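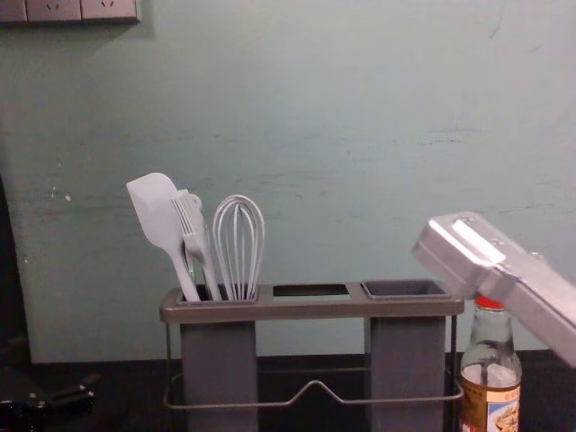 December, quarter past six in the morning

I finished the Hanrahan loop! All of it, both halves, the whole way around the lake and back over the ridge to the trailhead, and I can barely hold this pen because my hands are still stiff, but I want to get it down before the details go soft on me.

We left the cabin in the dark yesterday. Headlamp on, two pairs of socks, the old blue thermos full of coffee with too much sugar in it. I love that first half mile more than any other part, when you can't see anything except a circle of frozen dirt and your own breath, and you have to trust that the trail is going where it went last time. Then the creek gets loud on the left and you know you're at the footbridge. The boards had frost on them so thick it squeaked.

The climb to Ketus is 1000 feet and it goes up all at once, no warming up, just switchbacks. I counted 14 of them in October and swore there were more, so I counted again yesterday. Still 14! My legs had a different opinion. But oh, the top. The sun came over right as we got to the flat rock and the whole valley was full of fog, level as milk in a bowl, with the fire tower on Brarkinari poking out of it. I stood there grinning like a fool with a mouthful of peanut butter sandwich (frozen at the edges, still delicious).

The marker up there says 2087, which I have always assumed was the elevation in feet, but my sister-in-law thinks it's a survey number. We argued over it most of the way down the back side. I should look it up. I won't, probably, I like arguing about it.

Birds: a pair of ravens doing those barrel rolls over the saddle, chickadees everywhere in the hemlocks, one brown creeper going up a trunk in little jerks like a windup toy, and then, down by the lake, the thing I've been hoping for since I was a kid with a library book. An otter! A real one! It came up through a hole in the ice near the inlet with a fish, hauled itself out, and sat there crunching away. You could hear the bones from the bank. Then it slid on its belly, got up, ran three steps, slid again, and went back in the water without making a sound. We stayed so long waiting for it to come up again that my toes quit on me and I had to stomp around in circles behind a boulder.

Its tracks were all over the shore once we knew to look. Two or three bounds and then a long smooth trough where it slid, over and over, even on the flat where I can't see how sliding saves it any work. I think it just likes it. I followed one line of them right up over the little rise to the beaver pond, where they went under a log and I lost them. I put my glove down next to the clearest print for scale and then forgot the glove and had to walk back for it.

Lunch was at the lean-to, out of the wind. Lentil soup, heated up on the small stove, with the end of the hard cheese shaved into it. The register in there had 13 names since the first snow, and one person had drawn a very good owl. I added the otter, with the time and which end of the lake, and underlined it twice.

The second half is longer than I remember it every single time. There's that boggy stretch after the lean-to where the planks are rotten, and it was only half frozen, so I went in up to the shin on the right side. Cold! I changed socks sitting on my pack and was very pleased with myself for carrying spares. After that it's all hardwoods and easy walking, and with the leaves down you can see clear through to the Pullodano road and the white barn. The light went orange around three thirty and every beech that had kept its leaves looked lit from inside.

Headlamps again for the last mile. We sang. Badly, and only the verses we knew, which meant a lot of the same verse.

Things to do differently: gaiters, and a thicker pair of mittens instead of those gloves. More cheese. Start even earlier, so there's a full hour for the lake. I want to go back in February when the ice is solid and try the inlet side on snowshoes, quietly, with a thing to sit on.

Right boot is by the stove, stuffed with newspaper, and still damp. Left knee sore going downstairs but fine going up. Need more lamp batteries, and to call about the snowshoe binding before the shop closes for the holidays.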